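Cistdale cell

The Cistdale cell is a simulated robot workcell maintained by the Osside automation workshop. It consists of one white arm, one black parallel gripper, a wooden table and two orange walls that have outlasted every proposal to repaint them. The cell is used to rehearse the placing of a marker in a mesh cup, a task most people master before they can spell "marker", and its upkeep has produced a manual 40 pages long.

Origins

The cell was first assembled in the Fallora simulation package as a stand-in for a physical bench that was still waiting for its power supply. The bench eventually arrived. By then the simulated version had a settled floor pattern and a maintenance rota, and it was kept. Its scene file is known as Pasichnyk, after the folder in which it was originally saved.

Table and views

The tabletop is a plank-effect wooden surface with strong grain, crossed by the thin black bars of the table frame. Two views are kept in use. The wider one takes in the arm, the table and the corner of the room. The closer one looks down past the gripper fingers and is used for checking grip height, and for arguments about grip height.
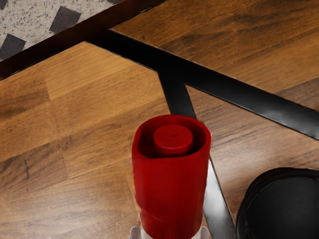 Setting up

A session begins with the scene reset, which returns the arm and all loose objects to their stored positions. The wrist is then driven to a reference pose above the table and the joint readings compared with the stored values. If any joint differs, the operator reloads the arm model. Adjusting the stored values until they agree is faster, and is forbidden on page 6.

The fingers are next opened and closed with nothing between them. Uneven travel usually means that the linkage settings have been overwritten by an older copy of the file. Restoring them takes 2 minutes – finding the correct copy takes the rest of the morning.

The marker is then picked up and carried over the cup before any release is attempted. Operators are told to stop at this point and look at the angle of the marker, which should be judged from the wide view.

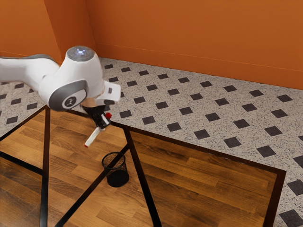 A marker gripped near one end swings the other end a long way for a small turn of the wrist, so errors too slight to notice at the fingers become plain at the tip. The manual allows the wrist to be corrected in small steps, with the arm halted between them. It doesn't allow the cup to be moved to suit the marker, though the edit history suggests that this has been tried.

Routine care

Care of a machine with no grease, dust or worn cables might be expected to be light. In practice the cell is checked every February and after each update to Fallora. Contact settings are the usual trouble: too soft and the fingers sink into whatever they hold, too stiff and it leaves the table at speed. The current friction value for the fingertip pads was reached on attempt 35 and is now treated with some reverence.

Approach height is checked separately. The gripper is lowered with its fingers apart until one sits just clear of the marker cap, then raised again. A finger that touches the cap on the way down will push the marker out of line, and the reset has to be repeated.

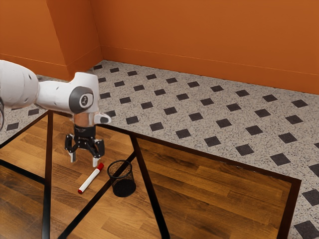 Known faults

Drift after reset. The arm settles slightly below its stored pose. Cured by reloading the arm model, or by closing the program and having lunch.

Sticking fingers. The gripper opens late on release. Traced to a delay setting copied from the physical bench, where it had been added to cure something else.

Cup tipping. The mesh cup falls when brushed by a finger. Its stored mass was once entered in the wrong units, and old copies of Pasichnyk still carry the error.

See also: Fallora; Osside automation workshop; Parallel gripper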